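Limescale in a combi after softener install - resin or bypass?

jmiyazaki
Joined: July
Posts: 147

Softener went in on the incoming main in July. Hardness at the street tap was 347 ppm as calcium carbonate on a drop titration kit. Kitchen cold tap after the softener reads 2 ppm, so the unit is working. The hot side is where I lose the thread. I still get a white film on anything rinsed in hot water and left to drain. Heat exchanger was descaled before the install, same plumber.

Questions: does old scale shed for this long, and if so, is there a way to tell it apart from fresh scale?

Gisler_O
Posts: 2,252

Old scale does come off after a softener goes in, but slowly. Softened water is undersaturated in calcium carbonate and will redissolve deposits over months. What you get at the tap is dissolved calcium and now and then a flake in the aerator.

Titrate the hot side separately. Run it until it is fully hot, let the sample cool to room temperature, then test. If the hot reading matches the cold one, you don't have a hardness problem on that side.

Also check what the film is. Put a drop of white vinegar on it. Carbonate fizzes and clears. Sodium salts wipe off with a wet cloth and no vinegar.

tsuji_s

Disagree on the cause. Ion exchange does not lower total dissolved solids. It swaps calcium and magnesium for sodium, and the total stays close to where it started. Starting from 347 you will always see residue when a droplet dries in place. People install a softener expecting glass to dry clear and it doesn't.
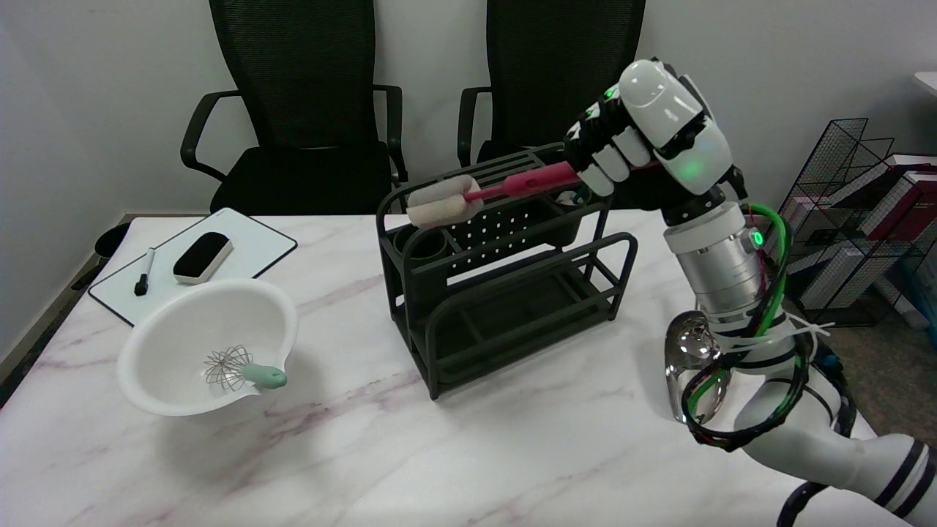
The difference is that sodium residue has no grip. It comes off with a damp cloth, where carbonate has to be dissolved or scraped. If the original poster wants no film at all, the only fix is reverse osmosis at the sink, and I would not run that through a boiler.

Gisler_O

I don't think we disagree. I listed sodium salts as one of the two candidates. Without a hot side number it is guesswork.

jmiyazaki

Hot side, cooled sample: 2 ppm on the first try. Then I ran a bath and tested straight after, and it was well up. I repeated it and got the same result. Vinegar fizzes on the older marks and does nothing on the newer ones.

Iresha B.

Hot reading rising after a high draw is hard water getting past the resin. Two usual reasons:

The bypass valve is not fully closed. The Enis manifold is known for this - the lever stops a few degrees short and feels closed.

The softener is undersized for the flow. At bath fill rates the contact time in a small resin bed is too short and hardness leaks through. Which unit is it?

jmiyazaki

Dusivell, the smaller cabinet. Enis manifold, yes.

tsuji_s

Then it is flow. I had the small Dusivell and changed it for the Farquharson twin tank. The leak at high draw went away the same day.

Iresha B.

Check the lever before spending money. Shut the softener outlet and leave the bypass where it is. Open a tap. If water still runs, the bypass is passing.

jmiyazaki

Did that. It still runs, a thin steady stream. I took the lever off, turned the spindle with a spanner and it moved a bit further, then the stream stopped. Cold and hot both at 2 ppm after a bath now.

tsuji_s

Fair enough on the lever. I would still test again with two outlets open before calling the cabinet big enough.

Nanami T.

Same manifold at ours, same fault. Esent make a replacement spindle with a proper stop. Check the seal size first, there are two versions and the listing does not say which one you get.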